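Andgate Users' Forum > Manipulation > End effectors
Topic: Jointed hand or two-finger gripper for cabinet work?

yufang_feng
Posted 12/01/2023
Our laboratory is to choose one end effector for a series of household storage tasks. The candidates are the Tendex jointed hand and the Dostby parallel gripper. We should be grateful for the experience of members who have run either on a full humanoid, particularly near floor level.

c.olivares
We completed 50 trials with each on low cupboards. The Dostby closed more reliably on flat boxes. The Tendex hand coped better with door edges, although its calibration had to be repeated every morning. For boxes alone, I would recommend the Dostby.

H_Tipoki
I must disagree in part. A parallel gripper requires a clear approach from both sides, and a shelf seldom allows one. In our own series of 254 grasps, most Dostby failures were collisions with the shelf above the item. Were your cupboards fitted with shelves?

c.olivares
They were not, and I accept that this matters. I would still ask that cost be considered – we replaced two finger cables on the Tendex within 39 hours of use.

nhi.ton
May I ask how members route the wrist cable? Ours catches when the arm is working low down.

H_Tipoki
We leave a loop at the wrist and secure the remainder along the forearm. The view from the head camera at our cabinet station is attached.
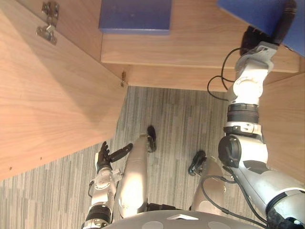 Head camera view, open cabinet. Right gripper at the blue object, cable loop near the wrist.

t_dong
Thank you. The loop appears generous to me. We keep ours shorter and accept a reduced wrist range, and the Xiao controller is set to stop before the limit.

H_Tipoki
A shorter loop cost us too much reach at the back of the shelf. Members with shallower cabinets may reasonably decide otherwise.

yufang_feng
Our cabinets are 650 mm deep and all have shelves. We shall request a Tendex hand on loan and report in June.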